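Home
Threads
Topics
About

We use cookies to remember your settings. Accept / Manage

Catarina Louro
2022-07-20

Print this thread | E-mail this thread

I run the returns bench at Grurnell. In April we started moving part of the sorting to robot arms. People keep asking me what that did to the jobs, so a few posts on it.

Our side of the work now starts in simulation. Before an arm gets a new kind of item on the real bench, it gets it on screen.

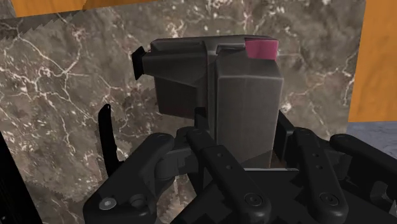
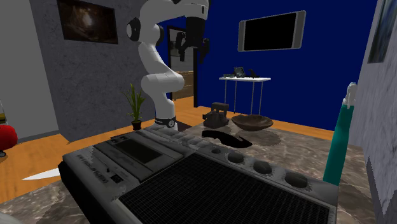
Simulated household items. First render: gripper holding a dark gray item with a pink block on top. Second: arm behind a boombox on the counter.

Returns are awkward. You get one carton with a stapler in it, the next has a boombox, the next has something with a spout and no label. The software came from Manninen and it was set up for boxes of one size.

So the people who used to sort by hand now spend part of the shift telling the arm how to hold things. Chunhua Yan has been on this bench longer than I have. She watches the runs and marks the grips she wouldn't use herself.

Her notes are short. "Too low." "Will tip." "Don't take it by the spout." The engineers at Monen read them every morning and change the settings.

Numbers, because someone will ask. We have 173 item types approved for the arms. The list we were given at the start had 1,000 on it. Everything else still goes through hands.

Headcount on my bench is the same as in April. Hours are the same. What changed is the lifting, and there is less of it. My shoulders noticed before I did.

What got worse: you stand by yourself more. The old bench had people on both sides and you talked all day. Now there are 2 screens and a stop button between me and the next person.

Pay is the sore point. Marking grips is skilled work and it is still paid at the sorting rate. We asked for a new grade. Gallmont, who own the building and the contract, said they would look at it after the trial. The trial has been extended 3 times.

I'm not against the arms. I would like the people teaching them to have it in their job title and on their payslip.

If your warehouse has done this and got the grade changed, please reply or message me. I want to see how it was worded.

Back to top
Previous thread
Next thread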